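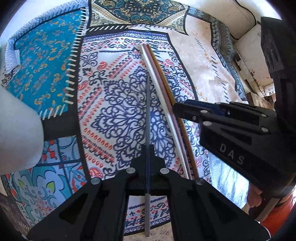 Grippers over a patterned floor, one holding a thin metal rod

Kularent Password Manager - Frequently Asked Questions

Last updated 15/11/2020

General

What is Kularent?

Kularent is a password manager for desktop computers, tablets and mobile telephones. It stores your user names, passwords and private notes in an encrypted file known as a vault. The vault is opened with a single master password, which you choose when you create your account.

Who provides the service?

Kularent is developed and supported by Redstead. Product security is overseen by Decha Khamphan, and customer support is managed by Prasert Thepsuriya.

Which systems are supported?

The application is available for Windows, macOS, Linux, Android and iOS. Extensions are provided for the most widely used browsers. Older versions of each operating system may continue to work but are not tested by us.

Accounts and plans

What is the difference between the Personal and Household plans?

The Personal plan covers one user on up to 13 devices. The Household plan allows several users to hold separate vaults under one subscription. Members of a household cannot see each other's entries unless an entry has been placed in a shared folder.

How many entries may I store?

Each vault on the Personal plan may contain 1000 entries. Notes and payment cards are counted as entries. Deleted items are not counted, although they remain in the recycle folder for 19 days and can be restored during that time.

Can I change my plan part-way through the year?

Yes. Open Account, then Subscription, and select the plan you require. Any unused payment is credited to the new plan. If you move from Household to Personal, shared folders become read-only for the remaining members.

Do you offer refunds?

Annual subscriptions may be cancelled within 19 days of purchase for a full refund. Purchases made through an app store are subject to that store's own terms and must be cancelled there.

Security

Can Redstead staff read my passwords?

No. Your vault is encrypted on your own device before it is sent to our servers. We do not hold your master password and cannot open a vault on your behalf, including at the request of a family member.

What happens if I forget my master password?

You may use the recovery sheet issued when the account was created. If the sheet has been lost and you are still signed in on another device, a new one can be printed from Settings, then Recovery. Where neither option is available, the account must be reset and its contents will be erased.

Is two-step sign-in available?

Two-step sign-in is available on all plans and may be used with an authenticator application or a hardware key. Codes by text message were withdrawn in July. Customers who relied on them are asked at their next sign-in to select another method.

Has the software been independently reviewed?

The desktop application and browser extensions were reviewed by Thammasiri, an outside testing firm. A summary of the findings may be requested from the support team.

Using the software

How do I bring in passwords from my browser?

Export your passwords from the browser as a CSV file. In Kularent, select File, then Import, and choose the file. Please delete the exported file afterwards - it is not encrypted and can be read by anyone with access to your computer.

Why does the extension not fill in a particular page?

Some sites place the user name and password on separate pages, or use fields that the extension does not recognise. Right-click the field and select Fill Manually. If the fault continues, please send us the address of the page.

Does Kularent work without an internet connection?

Existing entries can be viewed and edited offline. Changes are sent to your other devices when the connection returns. If the same entry has been altered on two devices, both versions are kept and marked for your attention.

I used Dirnarau. Can I transfer my data?

Dirnarau vaults can be imported directly, with folders preserved. File attachments are not transferred and should be saved separately before the old account is closed.

Support

How do I contact you?

Use the form under Help in the application, or write to us through the Contact page. Please state your plan, your operating system and the version number shown under About. Do not include your master password in any message.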